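21st March

Whistles again. I put them away in the fall in a state I would have called orderly, and over the winter they bred. I tipped the bag out on the brown table after lunch and the whole lot arrived as one animal, black cord all over, with the occasional bit of red or blue plastic looking out for help.

The Hetcombe tournament has 8 teams this year and Mirjana wants every referee to have a whistle that can be put on without a second person and scissors. A reasonable thing to want. I said I'd do it in 30 minutes, which was vanity.

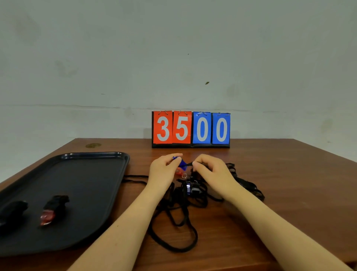
I have theories about cord by now. Pulling is wrong. Everyone pulls. You have to find an end and follow it home, and lanyards, being loops, have declined to supply one. So you find the clip instead and walk it back under everything else, muttering. The little split rings catch on each other like commuters in a doorway.

The scoreboard was up at the back the whole time with 3500 on it. No team of ours has ever troubled the thousands. I left it alone and chose to take it as my score.
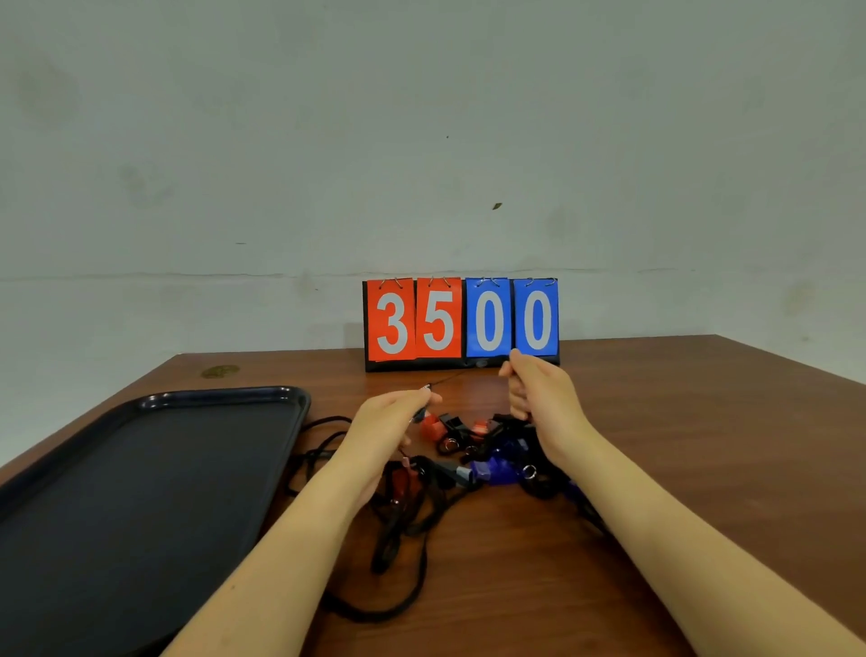 Once a whistle is free, the cord gets wound around the top end and tucked under itself, and then it goes in the black tray in a row with its friends. I am proud of the row. I moved one a quarter inch to the left and felt like a jeweler.

Did not blow any of them. Thought about it a good deal.
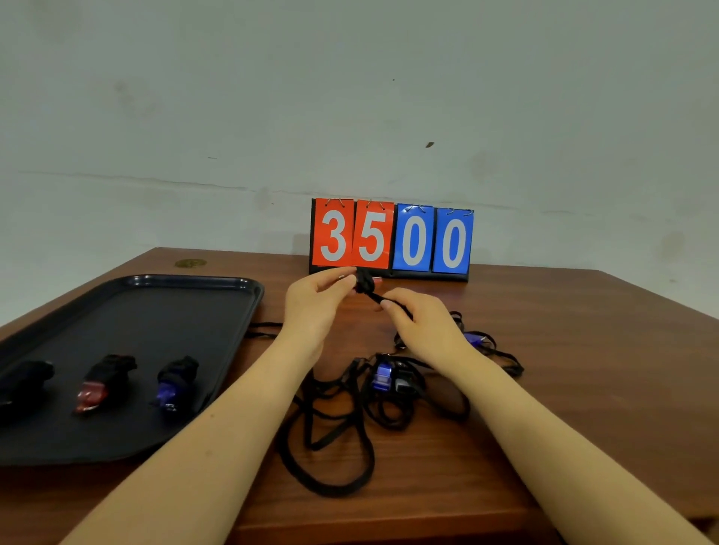
Kastriot Begović wrote back this evening that I should have bought a box of rubber bands years ago, one per whistle, and that the wrapping will come undone the minute the bag gets thrown in a car. He is probably right. I told him I'd think about it, and went to look for rubber bands. We have one, and it's holding the flashlight together.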